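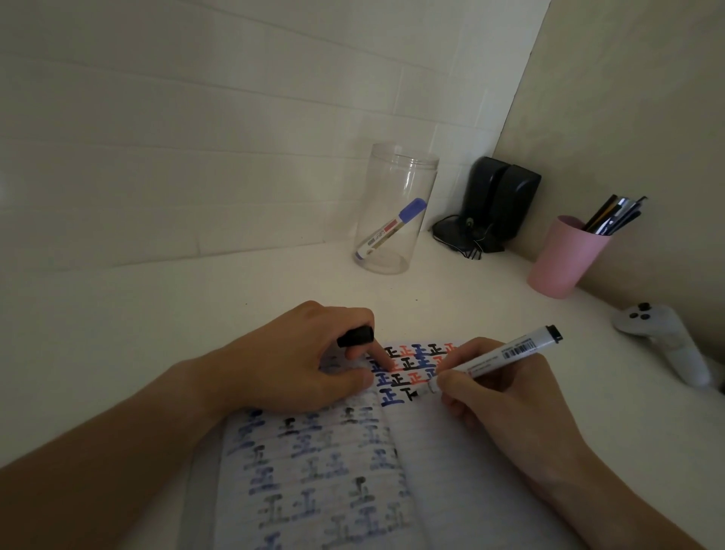 Ein Stift, ein Becher, weiße Fliesen im Versatz

Startseite | Küche | Bad | Werkstatt | Wäsche | Archiv
Drucken | Per E-Mail versenden

Fugen auffrischen ohne Chemiekeule

Seit wir in Stoltden wohnen, habe ich zu Fliesenfugen ein sehr persönliches Verhältnis (mein Mann nennt es anders). Die Wohnung war schön hell, überall weiße Fliesen, und dazwischen Fugen in allen Tönen von Hafermilch bis Kaffeesatz. Inzwischen habe ich so ziemlich alles durchprobiert, und das hier mache ich heute noch so.

Zuerst normal putzen, mit Spüli und warmem Wasser. Klingt banal, aber wenn noch Fett auf der Wand sitzt, schmiert man es nur in die Fugen hinein. Gerade neben dem Herd lieber zweimal wischen!

Dann kommt die Paste: 2 Esslöffel Natron mit ganz wenig Wasser anrühren, bis es sich anfühlt wie Zahncreme. Mit einer alten Zahnbürste auftragen und 40 Minuten in Ruhe lassen. Ich koche mir in der Zeit einen Kaffee und vergesse es regelmäßig, das schadet auch nicht -- man muss dann nur etwas länger schrubben. Danach mit klarem Wasser abwischen und trocken reiben. Die Bürste bitte immer längs zur Fuge führen, sonst spritzt es bis an die Decke. Fragt nicht.

Essig lasse ich an Zementfugen weg. Ich weiß, meine Oma hat auch alles mit Essig geputzt, aber Säure greift den Kalk in der Fuge an und irgendwann bröselt es. Und niemals mit Chlorreiniger mischen, das gibt giftiges Gas!

Wenn die Fuge sauber ist und trotzdem fleckig aussieht, hilft ein Fugenstift. Meiner ist von Odmont, den gibt es in Weiß und zwei Grautönen. Vorher muss alles richtig durchgetrocknet sein, am besten über Nacht. Dann in kurzen Stücken arbeiten und Überstehendes gleich mit einem feuchten Tuch von der Fliese nehmen. Bei versetzt verlegten Fliesen male ich erst alle langen waagerechten Fugen und danach die kurzen senkrechten, so lege ich die Hand nicht in die frische Farbe.

Silikon ist eine andere Geschichte. Da hält der Stift nicht, und wenn der Schimmel drinsitzt, muss es raus: aufschneiden, abziehen, entfetten, neu spritzen. Das mache ich im Juli, wenn die Fenster den ganzen Tag offen stehen können.

Und noch was für den Alltag: Abzieher an den Haken hängen und nach dem Kochen einmal über die Wand gehen. Dauert keine Minute.

Ähnliche Tipps
Holzbrettchen ölen mit Purkalwood
Kalkränder am Wasserhahn lösen
9 Dinge, die nicht in die Spülmaschine gehören
Kotian-Schubladen wieder leichtgängig machen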